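Cimcombe Colour Names -- data card

Last updated 13 March 2019

Summary

Cimcombe is a list of 3000 colour terms in everyday English, collected from written answers to a paper survey. Each term is stored with the spelling the respondent used and a normalised form in Australian spelling (grey, not gray).

Files

terms.csv -- one row per term
answers.csv -- one row per written answer
spelling.txt -- the mapping used to normalise terms

Columns in terms.csv

term: normalised name, lower case
variants: other spellings, separated by semicolons
family: one of 20 broad groups, such as red, green or brown
modifier: pale, dark, dull and so on, blank if none

How it was made

Respondents wrote down a name for each of a set of printed swatches. Answers were typed up by hand and checked by 2 readers. Where the readers disagreed on a word, the row was kept and marked "unclear". Brand names for paint were removed -- the Skavia list covers those and can be joined on the term column.

Known problems

Greens and blues are over-represented. Terms for skin and hair were left out. About 5 per cent of rows have no family.

Near-neutrals are the least consistent part of the list. "Grey-green", "green-grey" and "sage" were often given for the same swatch, and we have not merged them.

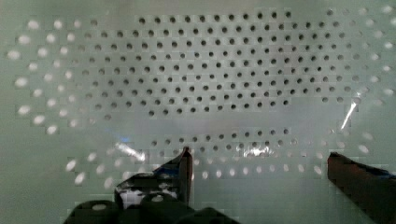
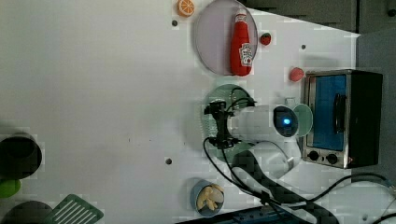
Pale grey-green with small round marks, then a pale lavender plate, a red bottle and an orange toy slice.

Licence

Free to use and share with credit to Rosser. Send corrections as a plain text file with the row number and the proposed change. The next release is planned for July.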